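Neues aus der Ventilecke

Ihr Lieben, seit der letzten Ausgabe habe ich gefühlt nur noch Messing in den Händen gehabt! Angefangen hat alles mit der Kiste von Stulberg, die Veikko Saarela aus dem Keller hochgeschleppt hat — bis zu 400 Armaturen, quer durcheinander, und kein einziger Lieferschein dabei. Manche Handräder liefen butterweich, andere saßen so fest, dass ich zwei Tage lang Muskelkater im Daumen hatte (ja, das gibt es).

Am liebsten mag ich ja die Absperrschieber mit den roten Handrädern. Die liegen gut in der Hand, und man findet sie auch auf einem vollen Tisch sofort wieder.
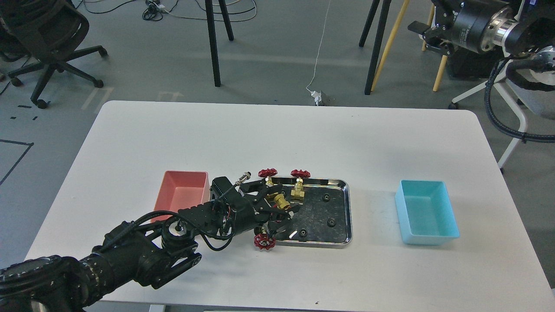 Beim Sortieren bin ich inzwischen ziemlich streng geworden. Erst einmal ganz zudrehen, dann ganz auf, dann mit der Lampe ins Gewinde schauen. Was hakt, wandert in eine eigene Kunststoffbox und bekommt später einen Tropfen Öl, der Rest geht zurück ins Regal. Veikko schwört auf Zeitungspapier zwischen den Teilen, ich nehme lieber alte Geschirrtücher — darüber streiten wir seit November und kommen nicht weiter.

Wer noch kleine Boxen mit geradem Rand übrig hat: bitte mitbringen! Die von Jutwood passen leider nicht ins untere Fach, das haben wir schon probiert. Und falls jemand weiß, wo es Ersatzhandräder in Rot gibt, schreibt mir bitte kurz, mir fehlen noch welche für die kleinen Schieber.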